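Quilts and Bedspreads – Questions About Washing and Care
Risdale Laundry, Kerell and Maddocks branches
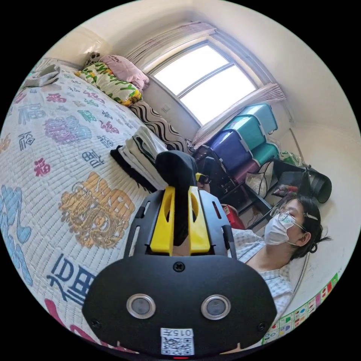 Before you bring it in

Do I need to book?
No. Bring bedding to the counter at either branch during opening hours. If you have more than four large pieces, call the day before so we can keep a big machine free.

Which sizes do you take?
Everything from crib to king. The largest washer at Maddocks holds 45 pounds, and the one at Kerell holds 30. King-size quilts with a heavy filling always go to Maddocks, even if you drop them off at Kerell. Allow one extra day for that.

Should I take off the cover?
If it comes off, yes. Covers and inserts are washed separately and priced separately. Quilted bedspreads that are stitched through are washed as one piece.

Can you wash something with no care label?
Usually. We test a corner for color first. If the dye moves, we call you before doing anything else.

Washing and drying

What temperature do you use?
Printed and quilted cotton is washed cool unless the label says otherwise. White sheets and plain pillowcases can go hotter if you ask for it at the counter.

Will the print fade?
All prints lose a little color over the years. Cool water, a mild detergent and washing inside out where possible slow it down. Sunlight does more damage than most people expect, so if the bed is next to a window, draw the curtain in the afternoon or turn the spread around now and then.

Do you use bleach or fabric softener?
No bleach on anything printed. Softener only on request, and never on down.

My quilt came back lumpy from another laundry. Can you fix it?
Sometimes. Polyester filling that has bunched up can often be loosened in a low-heat dryer. Cotton batting that has torn away from its stitching needs a repair, and we do not do repairs. Lindovura Sewing, next door to the Kerell branch, does.

How often should a bedspread be washed?
Every 2 months is enough for most homes. With pets on the bed, once a month.

Prices and pickup

How much does it cost?
Large pieces are charged by the piece and everything else by weight. Current prices are on the board at each counter. Down is extra – it needs two drying cycles.

How long does it take?
Three working days for cotton and polyester, five for wool and down. February is our slowest month and most orders are ready sooner.

How long will you hold my order?
We hold finished bedding for 30 days and send two reminders by text. Storage fees start after that.

What if something is damaged?
Tell us within a week of pickup and bring the ticket. We look at the piece with you at the counter and settle most claims the same day. Wear that was marked on the ticket at drop-off is not covered.

Page updated October 25, 2025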